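What Is Barrel Racing?
For curious kids, April 2022

Have you ever seen a horse zoom around a big metal barrel so fast that the rider's hat flies off? That's barrel racing, and it's my favorite part of any rodeo!
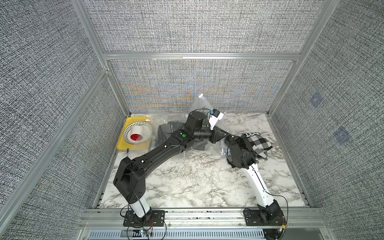

Leonie Wendt

I rode in my first barrel race when I was nine, on a grumpy old mare called Warano. We came in last. I loved it anyway, and I've been riding at the Costano arena ever since.

So how does it work? There are three barrels standing in the dirt, set out in the shape of a triangle. You gallop in, go all the way around the first barrel, then the second, then the third one at the far end. After that you race straight home as fast as your horse can go (this is the bit where everybody yells). The path you make looks a lot like a clover leaf, so riders call it the cloverleaf pattern.

You race alone, one rider at a time, and a timer starts when your horse's nose crosses the line. My best time on the big pattern is just over 17 seconds. That sounds quick, but when you're the one up there it feels like a long, bumpy blink!

The turns are the tricky part. A horse can't spin around a barrel at full speed, so you sit down deep in the saddle
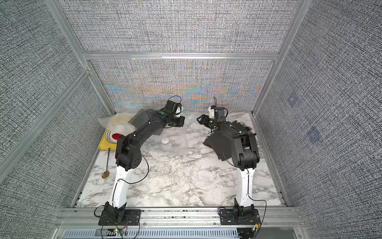

and look at the spot where you want to go next. Horses feel it when you move your head and shoulders. If you stare at the barrel, your horse may run right into it, and I have had the bruised knees to show for it.

Touching a barrel is okay. Knocking it over is not! At our races, each fallen barrel adds five seconds to your time, and five seconds is huge. My friend Joscha Lenz once had the fastest ride of the day and tipped the very last barrel. He dropped all the way down the list and ate two corn dogs to cheer up.
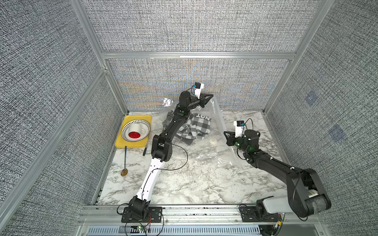 Can any horse be a barrel racer?

Lots of breeds can learn, but many riders pick American Quarter Horses. They are strong, they turn well, and they're very quick over short distances. Ponies can do it too, and small kids often start by walking or trotting the pattern on one.

If you want to try it, ask at a riding school near you and bring boots with a heel and a helmet that fits. You'll walk the pattern for weeks before you trot it. I know, I know, walking is boring! But your horse needs to learn the way, and so do you.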